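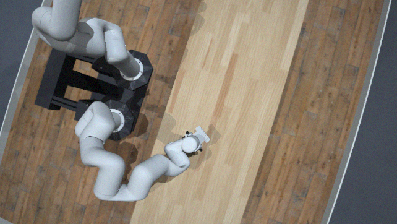
3.2 Survey design and sample

The survey asked households in two river towns, Jernano and Astavitz, how they store and use water between deliveries. Both towns lie in the Tovar valley and both receive piped water on a rotating schedule, but the schedules differ. Jernano gets water every second day, usually before dawn. Astavitz gets it twice a week, and the second delivery is often late. Households in both places have learned to plan around the gaps, and most keep at least one tank or set of drums.

We drew the sample from the billing lists held by the two town offices. Households that shared a connection were treated as one unit if they also shared a tank, and as separate units if they did not. This rule was tested in a pilot with 115 households and kept without changes. The final sample was 2,069 households. Apartment blocks with a building manager were left out, as the residents could not say how much water the building held at any given time.

Interviews took place in the home and lasted roughly half an hour. The person who usually fills the tank was asked to answer. If that person was out, the interviewer made a second visit in the evening. The questions covered storage volume, cleaning, order of use, and what the household does when a delivery fails. Respondents were also asked to recall the last failed delivery and say which tasks were put off first.

3.3 Measuring storage

Storage volume was harder to record than we expected. Many tanks have no marking, and owners tend to give the size they paid for, which may include space above the overflow pipe that never fills. Interviewers therefore measured each tank with a tape and noted the height of the outlet. Water below the outlet was counted separately — it can be scooped out by hand, but few people do so unless supplies are very low.
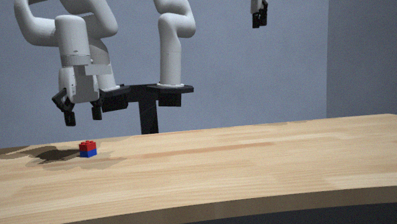
Drums and buckets were counted only if they held water on the day of the visit or had done so in the week before. We did not count bottled water. In the hill district of Vumard, on the Jernano side, some households also collect rain from the roof, and this was entered on its own line of the form. Rain storage is seasonal there and adds little between June and December.

3.4 Order of use

Each respondent ranked five uses of stored water: drinking and cooking, bathing, laundry, cleaning floors, and watering plants. The ranking was done twice, once for a normal week and once for a week with a failed delivery. We compared the two lists and scored each use by how many places it moved. A score of 4 is the largest shift possible and was rare.

Laundry moved down more often than any other use in both towns. Watering plants moved less, mainly because it was already last on most lists. The exception was households that grow vegetables for sale — they tended to hold watering in place and cut back on bathing instead. Figure 4 gives the mean shift for each use by town.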